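Kiden Table Service Guide
Section 6: Setting Up the Bread Basket

Read this section before the first guests sit down. It is short, and the bread will wait.

6.1 What you need

One Kiden woven basket, rectangular, with the braided rim
One cloth napkin (the Stanciu liner, if you bought the full set)
Bread, enough for the table
Tongs

The basket ships with a paper insert explaining that it is a basket. You may recycle this.

6.2 Before first use

1. Take the basket out of its wrapping and turn it upside down over the sink. Tap the bottom. Bits of straw and packing dust will fall out, and they are not a garnish.

2. Wipe the inside with a barely damp cloth, following the direction of the weave. Go across it and you will donate half the cloth to the basket.

3. Let it air-dry for 50 minutes, right side up. The oven is quicker and also voids the warranty.

4. Run a finger along the inside of the rim. If you find a loose end, tuck it back under the braid with the handle of a teaspoon. Do not pull it. People always want to pull it.

Caution: Never put the basket in the dishwasher. Our repair desk keeps a shelf of baskets that went through the dishwasher, and several of them are now flat.

6.3 Placing the basket

1. Clear a spot near the middle of the table. It should be reachable from both sides by a person of ordinary arm length who is pretending not to be hungry.

2. Set the basket down at a slight angle to the table edge. Square placement is allowed, but it tends to look like the basket is waiting to be stapled.

3. Check that it sits flat. A new basket may rock a little on a hard top. Press down gently on opposite corners until it settles. 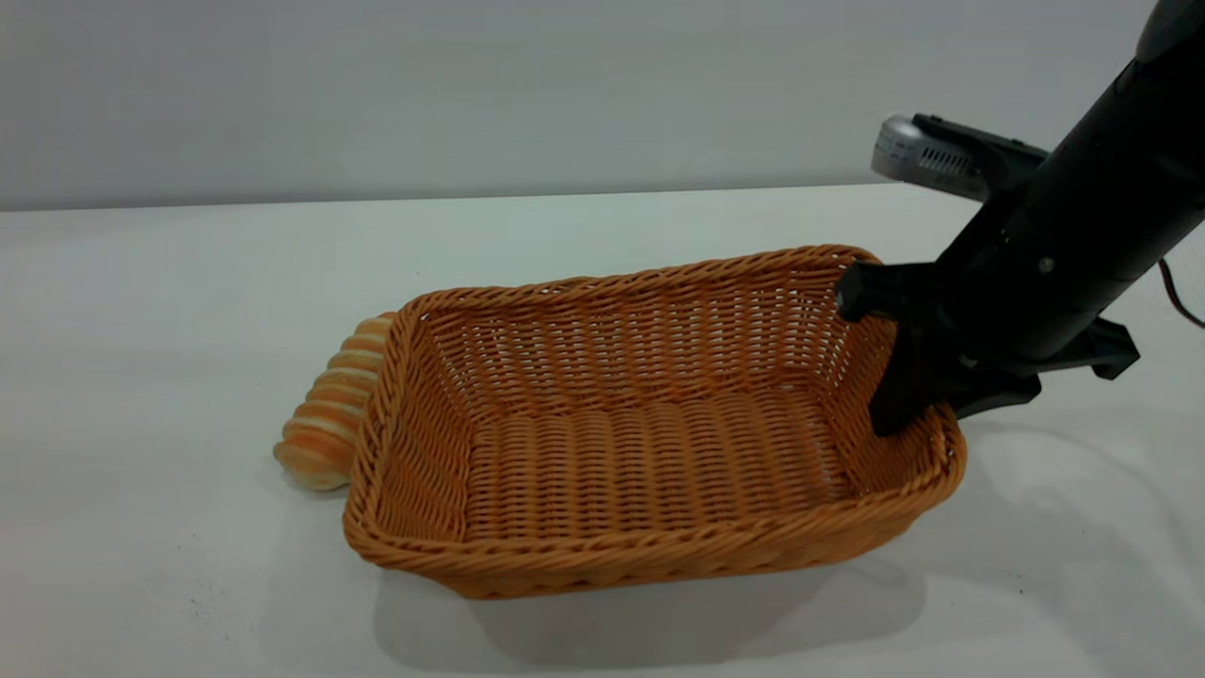

4. Stand at each chair in turn and look across the table. If the basket hides the salt, move the salt. It is smaller and complains less.

Note: On a round table, the angle makes no difference and you may skip the fretting.

6.4 Lining and filling

1. Open the napkin and lay it in the basket with the corners hanging over the sides. With the Stanciu liner, the hemmed side goes down. Both sides look hemmed. The one with the tag is down.

2. Put the heaviest bread in first, along the floor of the basket. Sliced loaves go on their edges, like files in a drawer.

3. Add rolls next. Spiral rolls and horn shapes go in with the narrow end pointing up and out, so that guests have something to grab. Placed the other way, they unwind when pulled, and one person ends up with a yard of crust.

4. Stop when the bread reaches the rim. The basket will hold more. Your guests' sleeves will not thank you.

5. Fold the napkin corners over the top if the bread is warm. Leave them open if it isn't. Covering cold bread fools people exactly once.

Caution: Butter belongs in its own dish. It goes into the weave easily and comes out some time in October.

6.5 After the meal

1. Lift the napkin out by all four corners at once and shake it outdoors. Three corners will not do, as you'll learn.

2. Turn the basket over and tap it, as in 6.2.

3. Store it on an open shelf. Do not stack more than 3 baskets, and don't keep onions in it between dinners.

Replacement liners are part no. 3103. For questions about loose rims, write to Morfudd Lougher at the Kiden repair desk, and please mention the dishwasher up front.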